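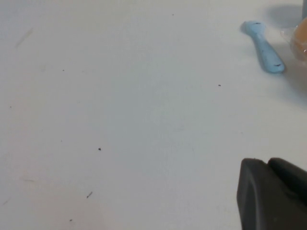 Light blue spoon on the white table, clear container to its right.

**Skunura shared kitchen, minutes**
Jan 8, 2019
Chair: Andri Leitner

**1. Last minutes**
The December minutes were approved with one change. The shelf order went to Steiner, not Eltik.

**2. Utensils**
Plastic spoons and knives keep ending up in the wrong drawer. It was agreed that small plastic utensils go in the top drawer left of the sink, and metal ones stay where they are. Anything left on the table at closing goes in the drawer too, clean. Andri will label both drawers before the next meeting.

The table is to be wiped down after each session, including the wall side. The spray is under the sink. Two bottles are left and no more will be ordered until one is empty.

**3. Eggs**
Eggs are to be kept in the clear trays, on the lower shelf of the fridge. Groups that take eggs out for a session set the tray on the table and use a bowl for the ones they need. Whatever is still in the bowl at the end goes back into the tray. Cracked eggs are thrown out and written on the sheet. 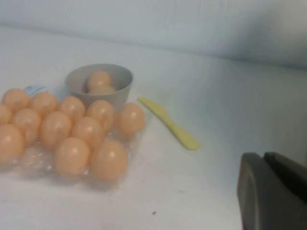

Egg tray on the table, with two eggs in the gray bowl behind it and the yellow knife to the right.

The egg order stays at 30 per delivery. A larger order was discussed and turned down for lack of fridge space. The other supplier, Skideo, has a minimum order of 386 and was ruled out.

Trays may be used again if they are clean and not split. Split trays go in the plastics bin by the back door. It was asked whether full trays can be stacked.
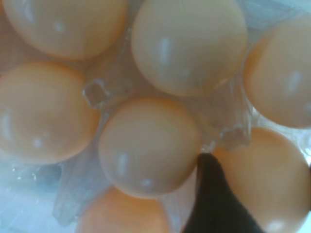

Leitner said no, the bottom row gets pressed and the shells crack, and he would sooner give up the jam shelf than have trays on top of each other. The jam will move to the cupboard. Agreed.

**4. Budget**
Spending on kitchen supplies since the last meeting was $29. No questions.

**5. Other business**
The fridge door seal is loose at the bottom. Andri will ask Eltik for a price on a new one. Until then the door has to be pushed shut by hand.

Meeting closed. The next date will be posted on the fridge.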